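About Plostell

Plostell packs hot and cold takeout food in paper bags. We run one kitchen and one packing room, and we fill orders for lunch counters, office canteens and evening events. We also sell plain paper bags by the case to customers who do their own packing.

How we started

Bernd Wiegand and Getachew Gidey opened the kitchen with a rented fryer and a borrowed van. Their first regular customer was Fröhlich, a lunch counter that wanted side orders delivered in bags it could hand straight across to people. The first standing order was for 500 bags a month. Fröhlich is still a customer.

Today there are 22 of us. Dirk Dreßler runs the kitchen, Rogério Nogueira runs packing, and Reinhold Brandes looks after purchasing and deliveries. Bernd does the books and answers most of the phone calls. Getachew writes the menus.

What we pack in

Our main bag is tall and narrow, made of beige paper, with two thin twisted handles. It stands up by itself when opened and takes up little room on a table. We buy it in one size from Rutano and do not print on it. Customers who want their name on the bag can send us stickers, and we put them on before filling.

The handles matter more than people expect. On our first bags they were flat and glued inside the rim, and they came off when the food was heavy. We changed to the twisted kind in December of our second year and have kept them.

How we fill a bag

The bag is opened all the way and stood upright on a clear surface. Food is moved from the tray with metal tongs. We use tongs with a broad, slotted head for fried and roasted pieces. Pieces go in a few at a time. The handles stay outside the rim so they do not end up in the food.
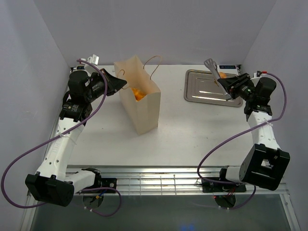
Where we deliver

We deliver within the city and to the business park on the north side. Orders for the same day need to reach us by 9:30 a.m. Large orders for events need 4 working days. Dallero handles our deliveries outside the city, and the delivery charge for those depends on distance.

Customers can also pick up at the side door. Please bring your order number. Parking is limited to ten minutes.

The packing table

Every packing table has a pale top and is kept bare except for what the current order needs. One order is finished before the next tray comes out. Tables are wiped down between orders, and tongs go back to the kitchen to be washed whenever the food changes.

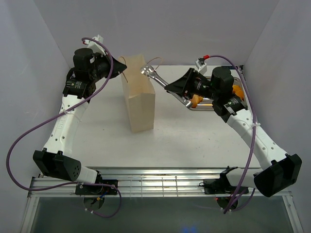 Paper bag with twin handles, open for filling

Contact

For orders, bag sales and job openings, call the office at extension 2593 or ask at the side door. The office closes at 4:30 p.m.

Page last updated Mar 25, 2019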